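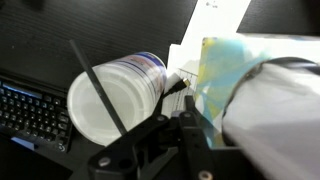 Date: October 25, 2021
Subject: Re: [usbridge-desks] Cups next to laptops

> Before the Clanell order is renewed I would like to know whether we
> keep the white plastic cups or move to something with a lid. Two
> keyboards have gone for repair since April, both after spills. Is the
> cup the problem, or the desks?

Mostly the cup. The white ones are light, and once there is a straw or a stirrer standing in one it takes very little to put it on its side. On a dark desk, water is also hard to see until it has reached the paper or the keyboard.

Stock and cost as of this morning:

Cups left in the Usbridge store: 600
Cups per Clanell carton: 3000
Keyboard repair, Jomemen rate: 95 pounds each, plus carriage

Carriage is charged per parcel, so please send machines together where possible.

I would not reorder. A full carton takes up most of the lower shelf and we would be tied to the same cup for more than 2 years. Lidded cups from Nikolaidis fit the existing dispenser if the collar is taken out – I have tried it on the one by the stairs. The collar is held by two screws and should be kept.

Until the present stock is used up, I suggest drinks go on the side away from the laptop, and off any drawings or loose sheets. Empty cups count too, as there is usually a mouthful left in the bottom.

I still need the Nikolaidis price with delivery. If anyone has a recent invoice, please forward it to the list.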